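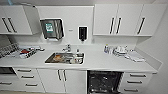
Kubo kit, what we got for our money. Start there, skip the bio, they have it in the program. Hudatora sells it as an arm kit plus a support plan, aimed at labs and small workshops that want manipulation tasks up and running without building their own rig. We had it at Tillgate for four weeks. Point at the counter while talking: dish rack on the far left, sink with stuff still in it, white stretch of bench, more white things piled at the other end. Ordinary kitchenette. White dishes on white bench with white cupboards over the top is a mean job for any vision system and I want the room thinking about that early. Paper towel dispenser has that shiny metallic front too, come back to it under reflections.

Say who paid. We did. No discount, no loan unit. Hudatora saw the slides on Friday and asked for one correction (part name), made it.

WHAT'S IN THE KIT
Two arms, base plates, grippers, wrist cameras, head camera on a mast, control box, cable set, a bag of fixings. Software on a stick AND as a download, use the download, the stick is old.
Packing was good. Foam cut properly. Manual less good, page order is odd, cabling comes after power-on.
Fixings bag: metric, fine, but the clamps want a bench edge with no lip. Check yours before ordering. Ours had a lip.
Don't read the spec table aloud. It's on the handout.

SETUP
Evaristo Galindo did most of it, I held things. Half a day to first movement. Another full day for camera calibration, mostly our own fault, we moved the mast after calibrating and then wondered why every grasp landed short.
Lesson for the room: tape the mast feet down. Mark the floor.
Calibration wizard is the best part of the software. Clear prompts, tells you when a pose is rubbish. Doesn't tell you why.
Ask: who here has lost a day to hand-eye calibration? (wait for hands, someone always groans)

KITCHENETTE TASKS
Sink to rack, rack to cupboard, wipe down. The usual.
Head camera stream is soft at bench distance. Small things turn into blobs. You can tell there's a bottle with a yellow-green cap next to the pile, you can't read anything on the front of anything. The product page talks about fine detail at that range and I would not go that far.
Fix is to lean on the wrist cameras for the last bit of the reach. Kit supports this, off by default, buried in the second tab of the settings. Should be on.
Reflections: stainless sink, the dispenser, chrome tap. Depth went patchy over the basin in the arvo when the light came round. Blinds helped. Changing exposure helped more.
Cupboard handles are dark bars on white doors, easy to find, the kit was solid on those. Good contrast does half the work for you.
Cutlery in the sink, poor. Stacked plates, poor to fair. Single mugs, no complaints.
Don't play the plate video unless running early.

SOCKET TASK
This is the bit people came for, slow down here.
Different bench, timber top, bracket screwed down at the top corners, socket low in the middle of it. Reason I picked it: it needs the fingers right up against the part, and everything about the kit's gripper either pays off or it doesn't.
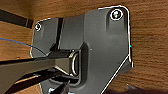 Wrist camera view, upper finger right up at the socket rim, Tillgate timber bench.

Talk to the slide. Wrist cam is sharp where the head cam was mush. The metal fitting inside the socket throws bright streaks, and the bracket gets that white outline down the side. Policy we trained seemed to like the outline. Can't prove it. If someone asks, say we didn't test with the edge covered, we should have.
Fingers take up a lot of the view. Left side of the picture is mostly gripper. You lose the approach side on every reach coming in from there. Told Hudatora, Berenice Espinoza on their support desk said a slimmer finger is planned for October. Say "planned", not "coming".
Loose wiring: blue one running across the timber above the finger. Keep wires out of the work area if you can, ours got nudged more than once on other runs and the model took to treating it as a landmark. Moved the wire, success rate fell over. Good story, keep it short.
Gripper force: default too high for this sort of job. Left marks on a plastic test piece. Wind it down before you go near anything you care about. The setting is per arm, so do both!! We only did the left first time.

TELEOP
Leader handles are light, comfy for an hour or so, after that my thumb was sore. Evaristo has bigger hands and liked them less.
Lag fine over the wired connection. Wifi no. Don't.
The record button is right where your palm rests. We threw away a fair few episodes that started themselves. Firmware update added a double-press option, turn it on.
Export format is plain and documented, no lock-in there, credit where it's due.

THE SERVICE SIDE
Plan is $481 a month on top of the kit. Covers remote help, spare fingers, firmware, one visit a year if you're metro.
What we got: replies next business day, usually from Berenice, usually right. One wrong answer about the control box fuse, corrected by phone the same morning.
Spare fingers turned up in a padded envelope with no screws. Had screws. Others might not.
Is it worth it? First year I reckon yes. After that depends if you have an Evaristo.
NB say that kindly, he'll be in the room.

COMPARED WITH THE ZUKUTSIDE SET
Somebody will ask. Zukutside is cheaper and the arms are stiffer. Software is thin, no calibration wizard, you write your own. No wrist camera unless you add one, and after the socket slide they'll see why I'd want one.
If your team writes code all day, look at Zukutside. If you have people who want to collect demonstrations by Thursday week, Kubo.
Don't get drawn on price per arm, the bundles don't line up.

WHAT I'D CHANGE
Wrist cams on by default for close work.
Slimmer fingers.
Manual order.
Record button.
A clamp that copes with a lipped bench, would of saved us a trip to the hardware store.
Head camera with a better lens, even as a paid extra.

WHO SHOULD BUY IT
Teaching labs yes. Small workshops with a fiddly repeat job, yes with a trial first. Hudatora does trials, ask, it's not on the website.
Kitchens: not yet. Fine for research on kitchen tasks, I wouldn't promise anyone clean dishes.
Anyone needing it certified to work next to people, talk to your own safety person, not me and not the brochure.

QUESTIONS LIKELY
Can you mix arms with another brand? We didn't try.
Noise? Quiet. Fan in the control box is louder than the arms.
Does it run off a laptop? Ours did for teleop. Training was on the big machine.
Left-handed operator? Handles swap over, takes a few mintues and a hex key.
Are we keeping it? Yes, plan renewed for the year.

Handout version is dated July 9, 2024, the older one has the wrong part name so bin any of those. Spare copies in my bag, front pocket. Clicker batteries also front pocket.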